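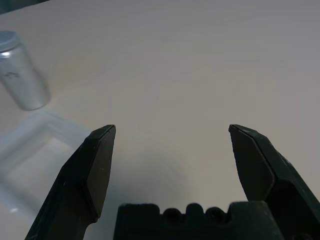
*Fig. 1. Two black fingers over the tabletop.*

I picked company investment plans for my project mostly because I thought it would be easy. You read the announcement, you write down the number, you check later whether the money got spent. It took me until June to see how silly that was.

My company was Kettler Stirnberg, which makes pumps and valves and has a big site outside Mirnik. They said they'd put 300 million euros into new plants over five years, and every local paper ran it on the front page. So did I, in a way – it was the first line of my first draft. My tutor wrote "new money?" next to it in pencil and I've been trying to answer those two words ever since.

## What I did

I read the annual reports for the years before and after the announcement (the notes at the back as well, which I wouldn't wish on anyone) and made a spreadsheet of what the firm spent on buildings and machinery. Then I did the same for Clavel, a smaller rival which never announced anything at all.

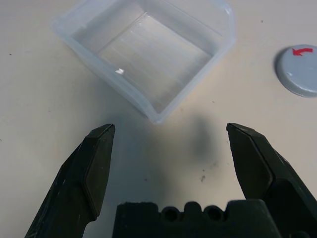 *Page last changed: June, evening*

## What I found

A lot of the big number was already in the plans. By my sums 49 per cent of it was spending the firm had set out in earlier reports, such as the second hall at Mirnik and a new roof for the old foundry. I went over this bit again and again, as I was sure I'd added something twice. I had, but only the roof, and the figure above is the corrected one.

Clavel surprised me more. As a share of sales it spent more than Kettler Stirnberg in 2 of the years I looked at, with no press release and no minister in a hard hat!

## Problems

The reports don't split upkeep from new building in the same way each year, so I had to guess in places, and I've marked those cells yellow. I also didn't take out inflation until very late on. The chart in the appendix is still the old version, so please go by the table.

I wanted to look at jobs too, but the firm counts agency staff in some years and leaves them out in others – I gave up after a weekend of it. The half-done sheet is in the shared folder under "jobs_old" if anyone fancies carrying on with it.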